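Kultell opens a walk-in estate planning desk on the lower level

If you've been putting off your will (hi, me too, for most of my adult life), you have one fewer excuse this month. Kultell, the small estate and trust practice that most people in Drisberg know from the office over the old shoe store, has opened a walk-in desk at the Brito building, and I went by in February to see what they're doing with it.

The short version is that you can now sit down with a paralegal, without an appointment, and get the basic papers started. That means a simple will, a health care proxy, a living will and a durable power of attorney. Those 4 documents come as a package for $350, and couples who come in together get a second set at a discount that hadn't been settled when I asked. An attorney looks over everything before you sign, and the signing itself happens on a second visit, with witnesses the firm provides.

I like that last part a lot. When my aunt did her will she had to drag two neighbors to the bank, and one of them forgot his ID and they all had to go back after lunch!

The desk is on the lower level, past the elevators and to the left. Parking is free behind the building, but the signs are confusing, so look for the green gate.
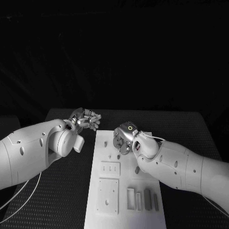
Two robot arms over a white work board, on a table with a dark mat.

Now, a walk-in desk won't suit everybody, and the people I talked to were pretty open about that. If you own a business with a partner, have a child with special needs, own land in more than one state, or you're on a second marriage with kids from the first, they'll send you upstairs for a regular consultation. Same thing if you want a trust. I asked whether that was just a way to sell the bigger service, and the answer was that the bigger service has a waiting list already, so no, they'd love it if more people needed only the small one. Fair enough.

What surprised me was how much of my visit had nothing to do with the will. We spent most of it on beneficiary forms. Your retirement account and your life insurance generally go to whoever is named on the form at the company, whatever your will says, and a lot of us filled in that form on the first day of a job we left ages ago. I went home and checked mine. One account still listed my father, who died several years back, and another had no one listed at all. I fixed both from my kitchen table before dinner, and I'd ask you to go check yours before you do anything else on this page.

They also hand out a planning binder called Ola, which the firm put together in house. I was ready to roll my eyes at it (I own so many binders), but it's a good one. There's a page for account names, a page for insurance, a page for the vet and the plumber and the guy who has the spare key, and a section for online accounts where you write down where your passwords are kept and leave the passwords themselves out. There's also a page on funeral wishes that I skipped, and then went back to, and then filled in with a pencil. The firm printed 1,000 of them and they're free while they last, even if you never hire anyone.

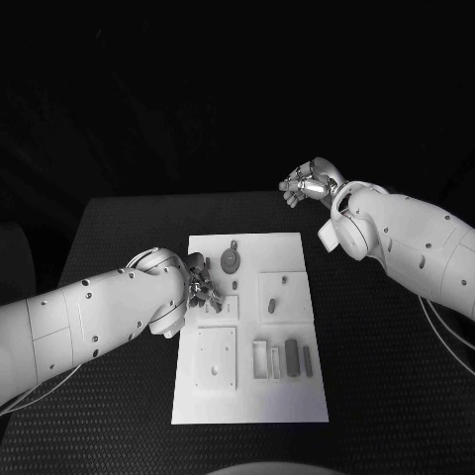 The other thing people kept asking about at the desk was the power of attorney, and I could hear why from the chairs. A will does nothing until you die. If you're in the hospital for two months and the property tax is due, it's the power of attorney that lets your daughter pay it, and some banks are picky about the form they'll accept. The advice I got was to take a copy to your own bank while you're healthy and ask them to look at it. If they want their own form filled out too, do it then, while you can still sign for yourself.

And pick a backup. I had my sister down for everything – executor, health care, money, the cat – and the paralegal very kindly asked what would happen if my sister and I were in the same car. We do ride in the same car, all the time! So now my cousin is second on the list, and I had to call and ask, and it was a much nicer phone call than I expected.

A few practical bits, for those of you who like to plan ahead. Bring a photo ID, the full legal names and addresses of anyone you want to name, and the names of your banks and insurance companies. You don't need balances for the first visit, just a general idea of what you own and whether your name is the only one on it. If you have an old will, bring that too, and don't write on it or pull the staples out. If you own a house, a copy of the deed is helpful, especially if you can't remember how the two of you took title (I couldn't, and had to go to the county site to find it).

Plan on an hour. The first visit itself is quick, but there may be people ahead of you, and the chairs fill up after lunch. I got there at 10 in the morning and walked straight up. The desk closes at 4, and they stop taking new people a little before that.

There's a free evening talk coming up as well, same building, on the subject of passing a house on to more than one child, which I gather is where a lot of family fights begin. It'll cover selling, sharing, one child buying out the others, and what to do about the child who already lives there. Seating is limited to 15, so call the Kultell front office if you want a spot. They'll run it again in the spring if it fills.

I've got my second visit on the calendar and my beneficiary forms in a folder. My sister has been told where the folder is. She asked if she could have the good soup pot, and I said to put it in writing, and then I remembered that I'm the one who has to.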